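Torkside Tip Signs: a word list of what people call their rubbish

README

What this is

A plain text list of the words people in Torkside use for the things they throw away, matched to the words the council's signs use for the same things. The two columns agree less often than you would hope. There are 895 entries, of which 482 have a match on any sign at all. The rest are things that people own, break and bring to the tip, and which the signs have declined to acknowledge. "Clothes horse" is one. The signs offer "small metals" and "bulky other", and leave you to examine your conscience.

Where it came from

Chantal Lévesque collected most of the words over one spring, starting in April, by standing near the gate with a clipboard and asking drivers what they had in the boot. Over 200 people answered. A few assumed she was checking permits and drove off, and their words are not in the list. Ignacio Gallagher copied out the signs, including the one behind the hedge.

What is in the folder

words.txt has one entry per line, with a tab between columns. The columns are: what the person said, what they meant (where we could work it out), what the sign says, and notes. The notes column was supposed to be short. It has opinions in it, mostly Ignacio's, and we have left them in after a long discussion that we would prefer not to have again.

signs.txt has the wording of each sign, spelling as found. "Stationary" is as found.

old/ is an earlier version in which every kind of kettle had its own line. Please don't use it.

The metal problem

Metal was the worst group by some way. People do not think of a thing as metal if it has a plug, a handle or a name. A toaster is a toaster. A filing cabinet is furniture, or "office", or in one case "the beast". Meanwhile the sign says "scrap, ferrous and non", a phrase no driver used.
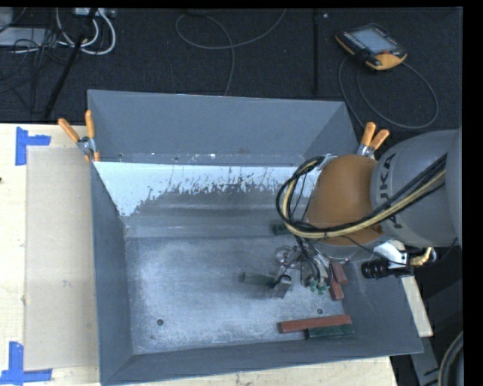
Wahyudi Yeoh wrote in after the first release to say that we had the metal entries the wrong way round, that his father always said "iron" for anything heavy and "tin" for anything light, whatever it was made of, and that a list which marks this as a mistake has missed how people talk. We have taken the word "mistake" out of the notes column. It was in there 8 times.

Known faults

"Bin" appears as a thing thrown away, a place to throw it, and a verb. We tried splitting these and gave up.

Anything said by a child in the back seat is marked with a c. These are often the clearest entries.

The garden words lean heavily towards hedges. It was that time of year.

"Bits" has been left without a match.

Using it

Do what you like with it, but say where you got it. If you are redesigning signs, we would love to hear from you, and so would the man with the clothes horse. Corrections go to Chantal, one word per line, please. Ignacio also accepts corrections but will argue.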